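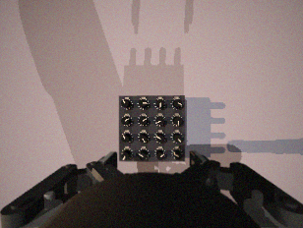
Equipment planning, May meeting, notes typed up fast so shout if I got something wrong. Started with the knob handling cell and whether we buy now or sit on it till the next budget. Hakim Yusof had the simulation up and went through the panel task again. Four rows of four, pointers all over the place, every dial with its own ring of ticks. Agreed the test panel we order should match that layout, same even spacing, narrow margin round the outside. Question on finger clearance at the corner knobs, see actions.

Present: Hakim Yusof (chair), purchasing, line 2, maintenance, me on notes. Finance joined at 10:20.

1. Last minutes
Accepted. One fix, the Munadia room booking was for two afternoons, I had written one.

2. Quotes
Jirnero: quote in, arm and gripper together, delivery extra. Training not included, purchasing to ask again.
Pramevance: arm only. Cheaper up front but then we source the gripper ourselves and maintenance doesnt want two suppliers pointing at each other.
Goodall: no reply. Purchasing will chase once more then drop them.
Long back and forth on service cover. Line 2 wants next day callout, finance says not at that price. Left open.

3. Budget
$3126 left in the small equipment line. $2000 of that held for the test panel and fixtures, agreed. $606 for spare fingertips, agreed, order after the gripper is chosen and not before. Rest stays where it is.
Arm itself comes out of capital, separate form. Finance needs the form with a layout drawing attached, last year one went back for not having it.

4. Floor layout
Hakim showed the bench view. Talked mostly about reach and where the smaller arms would go. 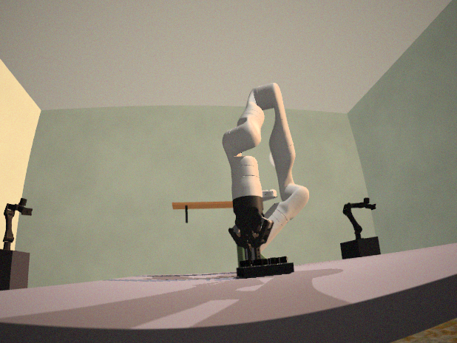

Simulated bench, large white arm over the black tray or block, small dark arm on a pedestal to either side.

Maintenance asked if both pedestals are needed in the first purchase. Hakim: no, but leave floor space and power for them. Agreed, price the pedestals as an option, seperate line on the quote.
Shelf on the back wall of the real bay has to move before anything goes in. Maintenance has a job open for it.
Table height not settled. Line 2 want it the same as the existing benches so carts line up.
Cable route, overhead or under the floor, nobody had costs. Next time.

5. Simulation time
Carry on with sim till the order is placed. Hakim wants more runs with different start positions on the knobs before we commit to a gripper. Ok with everyone. Finance asked for a cutoff, settled on the end of the month.

Actions
Purchasing: chase Goodall, training price from Jirnero, pedestals as option from both.
Hakim: corner knob clearance, one page max. Layout drawing for item 13 on the capital form.
Maintenance: move shelf, get cable costs both ways.
Line 2: send bench heights.
Finance: send round the blank form agian.

Closed 11:35. Next meeting same room, time to be confirmed.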